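Trenby House Residents' Association
Minutes of the meeting held 6 Jan 2026 in the common room

Present: nine households, one of them by phone until the battery went. Apologies from 2B and from the top floor, who are away until the snow goes or their money does.

The chair opened the meeting late, the key to the common room having spent the holidays in somebody's coat.

1. Minutes of the last meeting
Approved with one correction. The words "a lively exchange" in item 4 are to be replaced with "an exchange."

2. The common room table
This took up most of the evening, as the chair had predicted and the agenda had not.

Members will remember that the old table was retired in May after the leg business. The replacement, the wooden one from Cordeiro, has now been through one Thanksgiving, one holiday potluck and a jigsaw puzzle of more than 2,327 pieces (the box says 2,327, but 4A is certain there were extras). The question before the meeting was whether the top should be left as it is, oiled, or covered up and never spoken of again.

The household in 1C spoke for leaving it alone. They like the grain and feel that a table with stripes that strong does not need help. They also pointed out that it hides crumbs, which others felt was an argument for the other side.

The household in 3A spoke for oil. They had brought a tin of Stovonum and a rag, and had to be asked to put both back in the bag until a vote had been taken. They said two coats would do it, with a light sanding in between. Asked how long the smell lasts, they said it was a pleasant smell. Asked again, they said three days.

A tablecloth was proposed by 4A. It would be wipe-clean and have lemons on it. There was a silence, which the minutes record at 4A's request.

Some discussion followed on the glare. People who sit on the window side for the afternoon card game say the light comes straight up off the wood and they cannot see their hands. People who sit on the other side said they had no complaints and had been winning. It was suggested that the table be turned. It was then suggested that the players be turned. The chair asked if anyone had considered the blinds, and it was agreed that the blinds are a separate item and have been since before most of us moved in.

On coasters, the meeting was of one mind, briefly. There is a stack of them on the windowsill. They are for putting under cups.

Voted: to leave the top unoiled until the spring and look at it again in May. Five in favor, three against, one abstaining by reason of the phone battery. 3A asked that their disappointment be noted. 4A asked that the lemons be noted.

ACTION: 1C to wipe the table down with a damp cloth, then a dry one, after each booked event. No spray. 3A to keep the tin at home.

3. Shelving
The Kistia shelf unit is still in its box behind the door. Two members offered to put it together, then found out about each other and withdrew. The box is to be moved so the door opens all the way – at present it opens far enough for a person or a casserole but not both.

ACTION: 2A and 4B to move the box. Assembly carried over.

4. Money
The furniture fund stands at 60 dollars. A member asked what that would buy. The answer was chair pads, for some of the chairs. It was agreed to wait until it would do all of them, so that there is no arguing over who gets the soft ones.

5. Booking sheet
Pencil only from now on. Anyone erasing somebody else's booking should at least use a different handwriting for their own.

6. Other business
The chair read out a note left under the door about people cutting bagels directly on the table. The note was unsigned but on stationery we all recognized. Members were reminded that the kitchenette has two cutting boards. A search then found one of them.

The meeting closed when the heat went off.

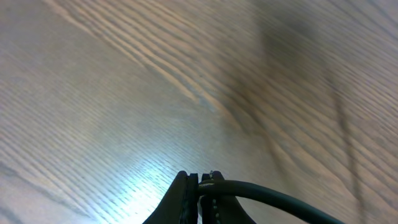 The next meeting will be in May, same room, with the table first on the agenda and the blinds last. Anything else for the agenda should go in the box by the mailboxes – the one with the slot, as the other one is recycling and we have lost two motions that way already.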